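I came to this tray expecting to dislike it. A beige serving tray with a cartoon animal on it sounds like something that gets used for one weekend and then props up a plant. It cost me 23 dollars from Disitz, shipping included, and I've had it since February, long enough for the cute factor to wear off and for the everyday stuff to show.

The listing calls it a "breakfast and tidy tray." I have no idea what makes it a tidy tray. It has no sections, no handles and no non-slip feet, so whatever tidying happens on it is up to you. My old one, a Tierney, had proper cutout handles, and I still miss them when I'm carrying anything with liquid in it.

What it does have is a raised rim that goes all the way around. The rim is low. It will stop a spoon from sliding off, and it catches a small spill if you notice fast enough. It won't do much for a full mug that tips over. The rounded corners I'll give them full credit for, as crumbs wipe straight out and there's no seam to dig at with a toothpick.

Then there's the print. The word "Rabbit" in curly script is bigger than I'd like, and you're either fine with eating your toast off it or you're not.

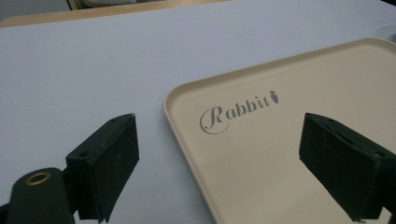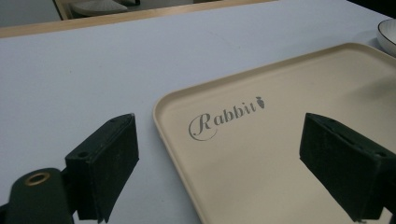
The bunny drawing is down in the corner, well away from the lettering:

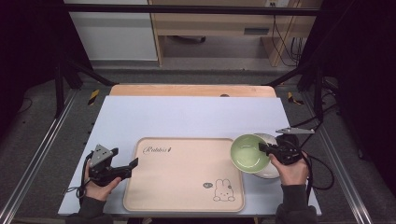

**Does the print wear off?**

Mine has faded a little where I set my mug down every morning, and the rest still looks the way it did when I bought it. I wash it by hand with a soft sponge. The care card says the dishwasher is okay, but I haven't tested that and don't plan to.

Size is where I'd slow down before ordering. The listing gives 43 cm for the long side, and that seems to be measured outside the rim, so the flat part you get to use is smaller. A dinner plate and a bowl together is pushing it. A bowl, a cup and a slice of something is fine. It's also too long for my narrow cabinet, so it lives on top of the fridge.

The color hides tea drips and shows tomato sauce. Fine scratches turn up if you drag stoneware across it, though you have to tilt it toward a window to see them.

I looked at two others before buying. The Cedwood is 79 dollars, and for that kind of money I'd want it to carry itself. The Dresta is cheaper and feels it - the one I picked up in the store bent in the middle with nothing on it.

Three and a half stars. I'd buy it again at this price, on sale for sure, but I'd like handles and a plain version without the lettering.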